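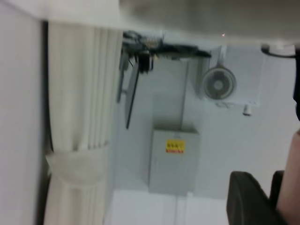
Cell 2 inspection after unplanned stop, Urbridge, November 2025. Checked by Merle Tipoki. The arm stopped during the spoon task and would not clear its fault from the pendant. The stop was logged as a joint over-speed. I went over the cables and the surroundings before looking at the program. The white curtain beside the cell is held in by its tie-back band and must stay that way whenever the arm has power.

1. Emergency stop, table side: OK. Latches and releases.
2. Emergency stop, door side: OK, but stiff. Replace at next service.
3. Overhead cables: OK. Ties last changed in September.
4. Wrist connector: FAIL. One locking screw backed out. Wiggling the plug brings the fault up every time.
5. Speed limit in setup mode: FAIL. Found at 85 percent. See comments.
6. Fault log: OK. Saved to the Goodwin folder, 11 entries for the shift.

Comments

Item 4. Screw refitted and marked with paint. Add it to the daily check. Trarkberg sent the cable and I have asked them for a spare.

Item 5. The limit goes back to its default after a controller update and has to be set again by hand. Do not run the stirring task until that is done and a second person has read the value off the screen.

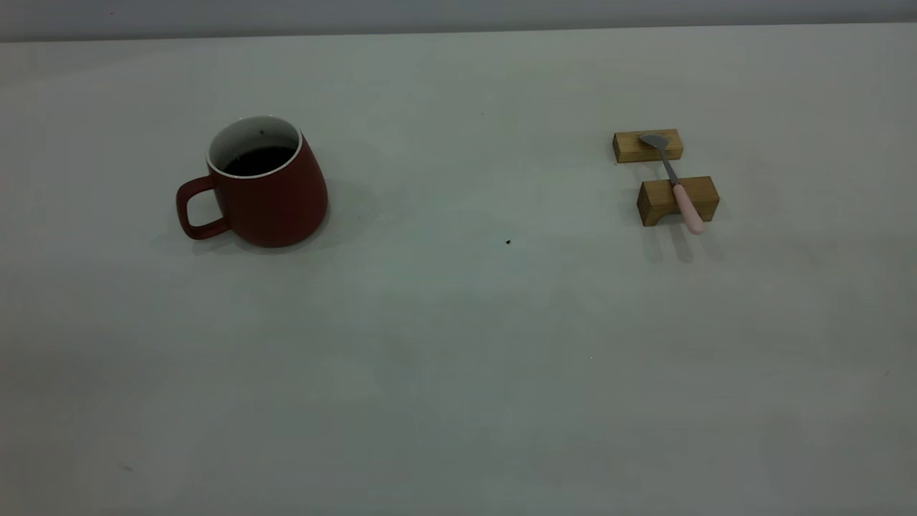 Reach was also too generous. The Wamik file lets the wrist drop faster near the table than it does higher up, so a dropout at the connector comes at the worst point. Lower the approach speed there and rerun with no liquid first.

7. Floor tape: worn at the corner, redo.
8. Controller fan filter: OK. Changed at 2000 hours, next one not due yet.

Status: cell locked out until items 4 and 5 are signed off. M. Tipoki has the key.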